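Wurum notes, sort of: camera views and the cube

Apr 18, 2024

Quick one tonight, I have a meeting with Youssra Farouk in the morning and I haven't slept much. But I promised I'd write up the camera thing before I forget how I did it, so. Messy post.

Where we were: Wurum is the little policy I've been training since December. Imitation learning, all in sim, nothing fancy. Takes images and joint positions, spits out the next chunk of arm motion. Task is pick up the cube. Boring task on purpose. I wanted something where, if it fails, it fails because of the thing I changed.

The thing I changed is which cameras it gets. Karim El Ouafi had been bugging me for weeks that I was throwing every view at the network and hoping. Fair. So I made runs with the close views only, runs with the wide views only, and runs with everything. Same demos, same seed list, same network size. 824 demos, all mine, all teleop, my wrist still hurts.

Testing is 60 rollouts per run, with the cube and the plate moved a little each time and the other stuff left as clutter. Scenes come out of Saltov, which is my scene script (bad name, too late to change it). Saltov does the table texture and the wall texture too but I kept those fixed this time. One change at a time!! I keep having to tell myself.

Anyway here's what the views look like. Closeups and then the wider ones.

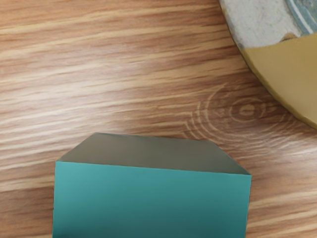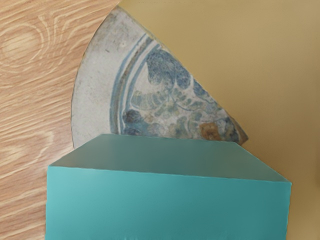
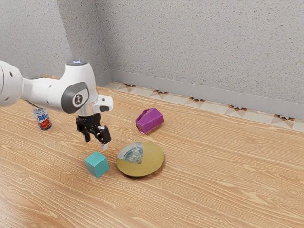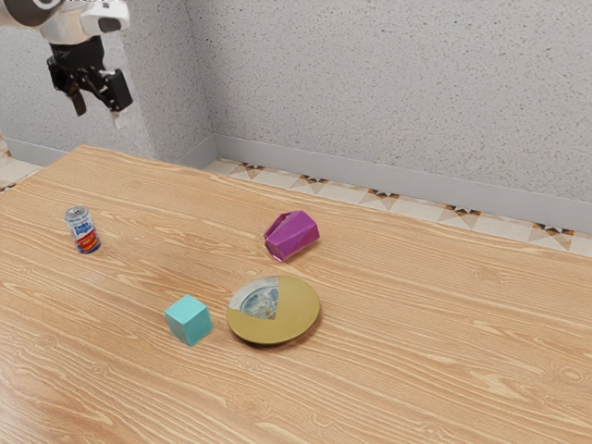 Four renders from the same sim setup. The plate shows up in all of them, all of it or a piece.

So. Results.

Wide only did better than I thought it would on the approach. Arm goes to the right part of the table nearly every time. Then it gets low and kind of guesses. Lots of closing on air next to the cube, or one finger landing on top of it and shoving. The cube is just not many pixels in the wide views once I've downsampled, and I downsample hard becuase my GPU is old.

Close only was the opposite. If the cube is somewhere near the gripper at the start, great, lovely grasps, better than my own demos. If it isn't, the arm wanders. It has no idea where the table ends. One rollout it went off toward the back wall and stayed there till the timeout. I watched that one three times.

Everything together: best of the bunch, failed 26 out of 60. Which yes, is still a lot of failures. Before the cleanup it was worse and I'd been blaming the network.

The cleanup part is what I really wanted to write down. I had the timestamps off between views. The close images were lagging the wide ones by 2 steps. Two! For months probably. Doesn't matter when the arm is crossing the table, matters a lot in the last few centimeters, and that's where all my failures were. I found it by dumping every view for one step and lining them up by hand, which I should have done in the first week. If you do multi camera anything, do that first. Go do it now, I'll wait.

Other stuff I tried, in no order:

Dropping a random view during training. Helped. The everything run above has this on. Without it the policy leans on the wide views and mostly ignores the close ones until it's too late. I checked by blanking the close views at test time and the behavior barely changed, so it really wasn't looking.

Cropping the wide views around the gripper. Didn't help, maybe hurt, didn't run enough seeds to say.

Teal vs. other cube colors. Swapped the color at test time only and the wide policy fell apart. Not shocking, every single demo has the same cube color. Needs randomizing, it's on the list.

The plate. Okay this one is odd. It's got that blue and white wedge in it and the rest is mustard, and with the close only policy I had a few rollouts where the fingers went for the wedge and not the cube. I'm guessing it's the blue being near enough to the cube color when the view is tight. Just a guess. I want to try the same scenes with a plain plate before I say it any louder.

Next up is porting the loader over to Matubbar so Youssra can run it on her machine without my weird folder layout, then color randomization, then maybe a second object to pick. Karim wants the can. The can is tall and round and I'll regret it but fine.

Code is not up yet. It's in no state for anyone to see. When it is I'll put it on the Oklow page with the rest, along with the 60 test scenes so you can tell me whats wrong with them.

Ok bed.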